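Home About Meetings Minutes Documents Contact

Sekelcombe Village Hall Association
Minutes of the Regular Meeting

Last updated: 20 March 2015

Present: Cremilda Fontes (chair), P. Harrow, D. Okafor, L. Brandt, M. Tilley, and 19 members.
Apologies: R. Quayle, S. Amadi.

The chair opened the meeting at 7:00 p.m.

1. Minutes of the January meeting
Approved with one correction. Under item 4, "east gutter" should read "west gutter." Moved Brandt, seconded Tilley.

2. Matters arising
The west gutter has been rehung. It still drips at the corner by the bike rack. Harrow will call the contractor back before the final payment is made.
The lost key to the side door has not been found. Agreed to change the lock and issue new keys to regular hall users only.

3. Accounts
Harrow reported a balance of $2000 in the reserve account after the gutter deposit. Hall rentals brought in $230 since the last meeting, down on the same stretch last year. The dance class has moved its start date to the spring, and this accounts for most of the drop. The heating bill has not arrived. Report accepted.

4. Kitchen
Tilley went through the kitchen with Okafor. The left rear burner on the stove does not light. The refrigerator seal is torn along the bottom. Two quotes were received for replacing the refrigerator, one from Rezende and one from Gurier. Rezende is cheaper but does not haul away the old unit. Gurier includes hauling and can deliver on a weekday morning.
A member asked if the seal alone could be replaced. Tilley said she had asked and the part is no longer stocked for that model.
Moved that the Gurier quote be accepted — carried, one against.
The burner will be looked at when the gas line is checked. No decision on the stove until then.
Dish soap, sponges, and trash bags will be bought by the hall from now on, and groups do not need to bring their own. Brandt will keep a small stock in the cupboard under the sink. Groups are asked to write on the sheet inside the cupboard door when something runs low.
Several members complained of baking pans being put away greasy. The rental form will be changed to say that all pans must be washed and dried before leaving.

5. Floor
The main room floor was last refinished before the present chair took office. Okafor has a price from Zarnix for sanding and two coats. The hall would have to close for six days. Members from the quilting group asked that this not fall in the week of their show. Deferred to the next meeting so that Okafor can get dates and a second price.

6. Chairs and tables
Three folding chairs have bent legs and were taken out of use. Brandt offered to try straightening them. Any that cannot be fixed will go to the scrap yard.
Members were reminded that tables must be carried and not dragged.

7. Spring supper
To be held in the main room as usual. Tickets will be the same price as last year. Amadi sent word that she will do the vegetable soup again and needs two people to peel. Fontes and Tilley offered. Setup begins at 3:00 p.m. Dishwashing will be done in two shifts — names to Brandt by the end of the month.
There was some discussion of paper plates. The vote was to stay with the china, 14 to 9.

8. Other business
A member asked for a second coat rack by the front entrance. Harrow will see what is in the storeroom first.
The parking lot light comes on too early. Okafor will reset the timer.
A letter of thanks was read from the reading circle for the use of the small room.

9. Next meeting
Date to be posted on the notice board. Items for the agenda should reach the chair one week ahead.

The meeting closed at 8:40 p.m.

Minutes taken by L. Brandt.
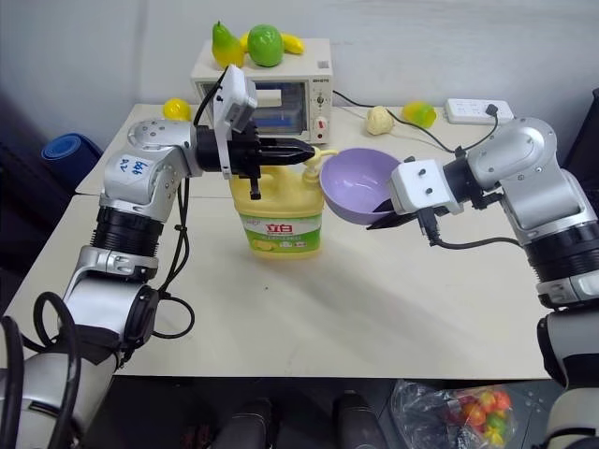 Dish detergent, yellow pump bottle (item 4).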